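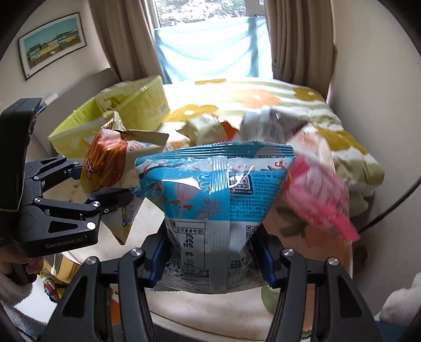

Gillespie Haldane wrote to us in October that his first hour with the hand-held pair went to learning how softly to close the fingers, and after that he stopped thinking about the tool. We hear similar words from many customers, so we put this at the start of the page.

Ternik Demonstration Kit, two hands

The kit is for teams who want to show a task by hand and record it for later training of a robot arm. You hold one gripper in each hand and do the work as you would normally do it. No arm has to be present in the room. Soft packages such as snack bags are a good first task, as the fingers must press enough to hold but not so much that the bag bursts.

What is in the box
Two hand-held grippers, left and right
Two cables, one spare
Carry case
Printed guide, 18 pages, in English and Thai

Recording
Each session is saved as a separate file with the finger opening and the camera picture on the same clock. A session can be up to 600 seconds long. Short sessions are easier to check afterwards — we advise to repeat a task many times and delete the bad attempts on the same day.

Remote control
With the Veltcombe adapter (sold separately, 299 USD) the same grippers can drive a robot arm from a distance. Please ask us before ordering, because not every arm is supported.

Price and delivery
Kit for two hands: 1315 USD, without tax. Single gripper on request. Spare finger pads are sold in pairs.

Questions about orders go to Lamai Thepsuriya, technical questions to Ketsara Ratanaporn, both at our Suwannarat office. We answer in the mornings.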